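床上这一层:床单、床盖和一间小卧室的换季整理

《邻里通讯》七月号 · 居家栏目
文/Jummai Olaniyan
分享 35 · 评论 16

上一期讲完厨房抽屉以后,收到不少读者来信,问得最多的是卧室,尤其是小卧室。床占掉大半间屋子,衣服没地方放,就往床上堆,晚上睡觉前再挪到椅子上,第二天早上又挪回来。Prevcombe 的一位读者在信里写,她家女儿的房间一年里有半年看不见床面。所以这一期专门讲床,从最上面那一层讲起。

先说花色。

很多人整理卧室,第一个念头是把花床单收起来,换成白的或者灰的,觉得这样显得整齐。我不太赞成。小房间的墙面和柜子通常已经很素,床是屋里面积最大的一块布,花一点没有关系。要注意的是别处不要再跟它抢。床上用了卡通图案,窗帘和地垫就选单色,颜色从床单里挑一个最浅的,奶白、浅黄都可以。枕套可以成套,也可以单独用素色,看个人习惯。

Illemcombe 这边的旧货摊上,卡通床品一直有人问。孩子上了中学,家里换被罩,原来的就拿出来卖,成色往往不错。买的时候把布摊开,对着光看中间那一段,那里最容易磨薄。四边的车线也要摸一遍。图案本身旧一点不要紧,线头松了要先补再洗,顺序不要反,松开的地方下水以后口子会更大。

再说条纹。条纹加大图案的床品,铺的时候比纯色的难看出正不正,也比纯色的容易露出歪。我的办法是认准一条颜色最重的条纹,让它跟床沿对齐,其余的不用管。斜着铺也不是不行,有的人喜欢条纹斜过整张床,那就索性斜得明显一些,偏一点点的效果最差。
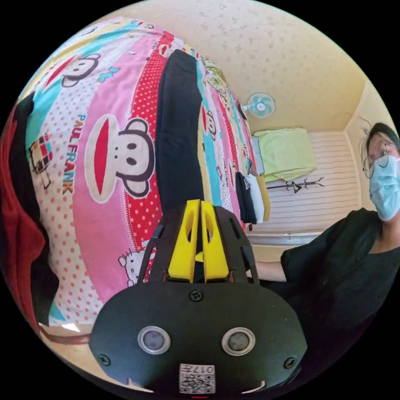
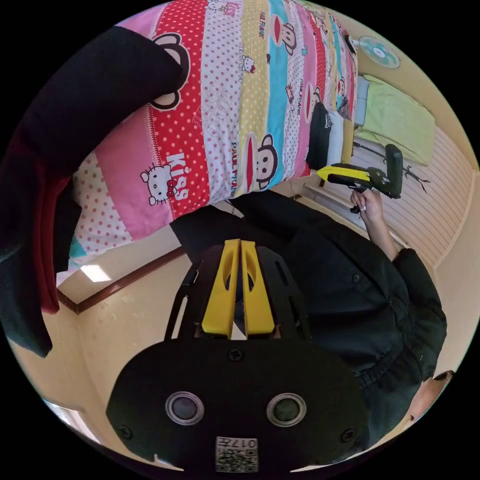

彩色条纹,上面印着大嘴猴的脸。

一、先清床面

清床面的时候不要边清边叠。先把床上的东西全部拿下来,按三堆分:要洗的、要挂的、要叠的。外套和深色衣服单独放,不要跟浅色床品混在一起过夜,新买的深色衣服尤其如此,潮天容易蹭色。七月这边雨多,这一条我吃过亏,一条浅黄的枕套上到现在还有一块蓝印子。

分完堆,床单先不要铺回去,把床垫晾着。窗户打开,门也打开,空气走得通就行。早上开始的话,到中午再铺正好。下雨天就只开门,开一台风扇对着墙吹,让风绕着走,不要直接冲着床垫的一个角。

床底下趁这个时候拖一遍。平时拖不到的是床头靠墙那一条,床能挪就往外挪一掌宽,挪不动的用长柄的干拖布伸进去。积的多半是棉絮和头发,先干后湿,直接用湿布会粘成条,更难弄出来。

二、洗法

印花床单翻过来洗,图案朝里。水温按洗标上写的来,洗标磨没了的,用冷水。颜色多的床单,第一次洗要单独洗,洗完看水,水不带颜色,以后才可以跟别的一起放。红色和粉色挨着白色的那种,洗完马上晾,不要闷在洗衣机里。在机器里放上一夜,红色就有可能渗到白的地方去。

绗缝的床盖不要塞满滚筒。普通家用洗衣机一次放一条,别的都不放,脱水转速调低一档。洗液减量,夹层里的泡沫不容易漂干净,漂不干净晒出来会发硬。我一般多漂一遍。晾的时候横着搭在两根杆子上,中间隔开一段,让风能从下面过,每隔一阵子翻个面。只搭一根杆,中间那道折痕会很久不干,棉芯也容易往两头坠。

晒到什么程度算好,不要摸表面,捏最厚的地方。捏着还凉,就是没有干透,再晒。没有干透就收进柜子,开柜的时候会有味道,那时候只好重洗。

烫不烫随意。床单要烫的话,从反面烫,大块的印花容易粘熨斗,中间隔一块薄棉布。床盖不用烫,铺上去,自己会平。

三、叠法和放法

床单我叠成长方块,大小跟柜子的层板深度一样,竖着放。竖着放的好处是拿一条不会带倒一摞。成套的东西,把枕套和床单塞进其中一个枕套里,一包就是一套,找的时候不用翻。图案朝外露一条边,孩子自己也能认出来是哪一套。

一个房间留几套合适,每家不同。我家的标准是一套在床上,一套在柜里,一套在洗。冬天的厚床盖另外算。多出来的送人或者拿去摊上。Bundia 街角的旧物交换角一直收干净的床品,要求叠好,写清尺寸,单人双人分开放。上一季那里一共换出去 179 件,枕套最多,其次是儿童床单。放了三个星期还没有人拿走的,会剪成抹布。

尺寸这件事多说一句。旧床品上常常没有标,卖的人也记不清。最好自己在家量好床垫的长、宽和厚度,写在手机里,到摊上直接拿尺子比。厚度很多人不量,买回去四个角套不住,一翻身就滑出来。平铺的床单没有松紧边,长宽各要比床垫多出一截,才塞得进去。

四、衣服不要再回到床上

床面清出来容易,守住难。衣服会回到床上,多半是穿过一次、还不用洗的那些。挂回衣柜觉得不干净,扔进洗衣篮又太早,于是放在床上。给这类衣服一个固定的地方就行。我用的是门后的挂钩,六个,一人两个,挂满了就要处理,不能叠着挂。读者 Kamata 来信说,他家用的是一张旧梯凳,每一级放一个人的,效果也可以,就是猫喜欢上去睡。

包和外套最好在进门的地方解决,不要带进卧室。做不到的话,卧室门边放一把椅子,规定椅子上只放外套。床尾不要放凳子,床尾凳用不了两个星期就会变成第二张床,上面全是衣服。

孩子的房间不必要求每天铺得很平。床盖拉上去,盖住被子,四边大致垂下来就算铺好了。有图案的床盖在这一点上很省事,小的皱褶看不出来。图案有方向的,告诉孩子让哪个脸朝床尾,他记得住,铺得反而比大人快。

五、破了怎么办

床单中间磨薄了,四周往往还是好的。可以从中间裁开,把两条外边缝到一起,旧的中线变成新的边。老人家都会这么做,缝起来会有一道棱,睡觉怕硌的人就不要用这个办法。卡通图案的床单裁开以后图会对不上,更适合改成别的东西:大的脸整块剪下来,四周留出一指宽的边,可以做靠垫套的正面;窄条纹可以包衣架,也可以做抽绳袋,装换季的鞋。

绗缝床盖的破口不要从正面硬缝。先把露出来的棉芯塞回去,找一块颜色接近的布垫在破口下面,再沿着原来的绗缝线走针。线用粗一点的棉线,针脚可以大,洗过两次就看不出来。

下一期讲鞋。想让我写哪一类,可以写信到编辑部,也可以直接放进 Illemcombe 图书室门口的信箱,下午四点以前都有人收。

Prevcombe 那边的缝补小组本月照常,地点不变,自带剪刀,线和针那边有。要改靠垫套的,请先在家把布洗好晾干再带过去,人多的时候水池排不上。

最后更新:七月

相关内容
· 厨房抽屉:先量再买分隔盒
· 旧毛巾的六种去处
· 雨季晾衣,杆子放在哪里
· 孩子的书架要不要按高矮排
· Bundia 街角旧物交换角:收什么,不收什么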